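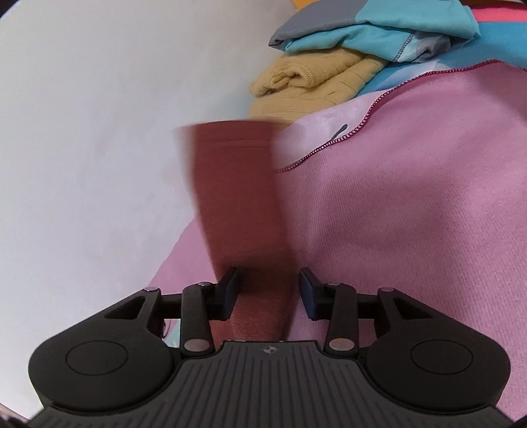
Looking after a timber chopping board

Wash the board by hand in warm soapy water, both sides, then stand it on its edge to dry. Boards left flat on the bench dry on one face only and start to cup.

For garlic and onion smells, scatter coarse salt over the surface and rub it in with half a lemon. Leave it for 5 minutes and rinse.

Oil the board once a month with food-grade mineral oil – more often in a dry winter. Wipe on a thin coat, leave it 12 hours and buff off what's left. Don't use olive or canola oil, as both go rancid.

Deep knife marks can be sanded out with 120 grit, then 240. Go with the grain. Wipe off the dust and give it two coats of oil before it goes back into use.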